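Inbridge robot learns to stack shelves, one nudge at a time

29/06/2019

If you have ever filled shelves for a living, you know there's a knack to it. The team at Fikberg, a small robotics outfit in Plivthorpe, is trying to pass that knack on, and I got to spend a morning watching them do it!

The robot isn't programmed in the usual way. Savita Pal, who leads the teaching sessions, steers its arms by remote control while it records every movement. Pick up a can, turn it, find the gap on the shelf, let go. Then she does it again, and again, with the stock moved a little each time. The team has 349 recorded runs so far and wants a good many more before September.

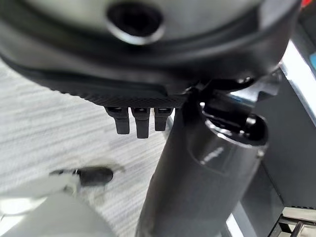
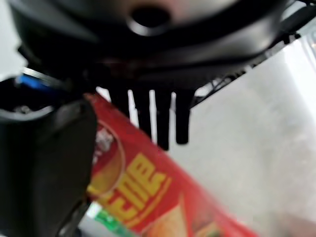 Packets and cans are both part of the lesson. 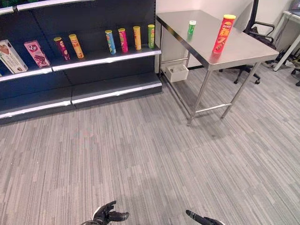
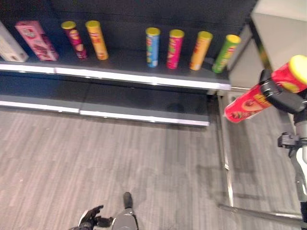 Hefin Mostyn

Bags are the hard part, Pal told me. A can keeps its shape, so the grip can be much the same from one run to the next. A bag of chips folds, slides and crinkles, and the fingers have to close gently - she winced just talking about the ones she has crushed.

She let me have a go at the controls. It took me almost 24 minutes to put two cans on a shelf, and one of them ended up facing the wall. My run was kept anyway. Pal says the clumsy ones are useful too, as the robot needs to see how a person recovers from a bad grab.

The project is called Rajput, and next up is a trial in the back room of a corner store, with real stock and much less elbow room. I can't wait to see how it goes.

Comments

deb_plivthorpe: Can it face up the whole aisle before opening? Asking for my knees.

Marcus T: Great read. Is there a delay between her hand moving and the arm moving? I'd find that really hard to get used to.

oldgrocer: 24 minutes for two cans, you'd have been let go by morning tea Hefin

Contact the newsroom | © 2019 Inbridge Local | Back to top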